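4. Putting the bottle on

Luster 564 top-load water dispenser – set up guide, rev. 07/01/2025

Do section 3 (rinse the tank) first. Unit stays unplugged for all of this.

4.1 Stand the dispenser on a hard level floor. Not carpet. Leave 11 inches behind it for air.

4.2 Check the drain plug at the back is tight. Hand tight is fine, no wrench.

4.3 Wipe the bottle neck with a clean cloth. Peel the sticker off the cap, leave the cap itself on if it's the no-spill type. Old style cap – take it off completely.

4.4 Lift with both hands, one at the neck, one under the base. Full bottle is heavy. Get a second person if you need one.

4.5 Tip it over and lower straight down onto the probe. Push till it seats. Bubbles are normal.

CAUTION: Do not plug in yet. Heating a dry tank will trip the cutoff and you'll have to call Grabner service to get it reset.
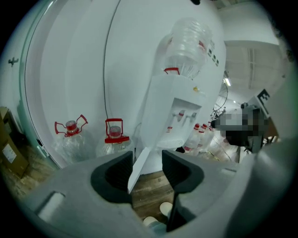 Fig. 6 – Dispenser with jug on top. Taps and drip tray at front.

4.6 Hold a cup under each tap and press till water runs steady, no spitting. Takes about 2 minutes for the hot side. Cold is quicker. Throw the first cups out.

4.7 Now plug in. Wall outlet only, no extension cords or power strips.

4.8 Turn on the hot switch, then the cold. Wait for the heating to finish before you draw hot water.

NOTE: Water tastes of plastic? Run another half bottle thru. Still there after that, go back to section 3 and rinse again with the Zotley cleaning powder, part no. 1174.

NOTE: Slow drip around the neck – bottle is probably cracked. Switch off, unplug, lift the bottle off, try another one. Same drip with a new bottle means the seal ring needs changing, see 7.2.

CAUTION: Hot tap can scald. Keep small kids away form it and keep the child lock on.

4.9 Changing bottles later: hot switch off first, then repeat 4.3 to 4.6. Spare seal rings and no-spill caps from your Hundside dealer.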